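OK so every January somebody asks me if a machine can do the dishes yet, and every January I type out the same grumpy answer. Thread!

Short version: not in my kitchen. Longer version: it can put SOME things away, SOME of the time, if you're patient and you own nothing weird.

I've been reading the Mavo writeup all weekend. 3,000 tries at clearing a table, 1,233 of them clean start to finish. I've met toddlers with worse numbers (I've also met dishwashers, and they don't drop the mugs).

Pans are fine. Cups are mostly fine. What I always want to know about is the annoying stuff, like a spatula lying across two pans, or anything full of holes.
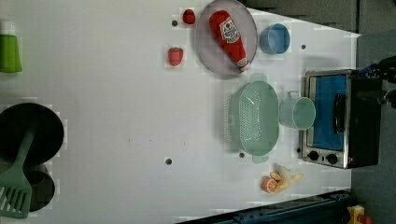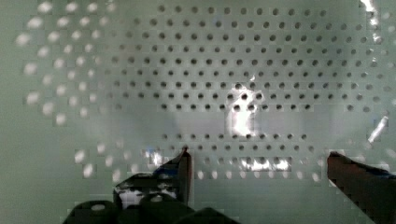

Colanders, you guys. I can't get mine to sit right in the cabinet and I have thumbs.

Zarnomus replied that I'm being too hard on them, that picking up is the easy part now and the real mess is deciding where a thing goes, and would I please stop grading on speed when my own sink has been full since Thursday.

Fair!! Rude, but fair.

I still think sorting is easier than folks make it sound, though. Forks go with forks. My money's on grip, and on soft stuff like squeeze bottles.

Anyway, I'll check back in April when Pladier puts out their 2 new demos. Going to go wash a pan.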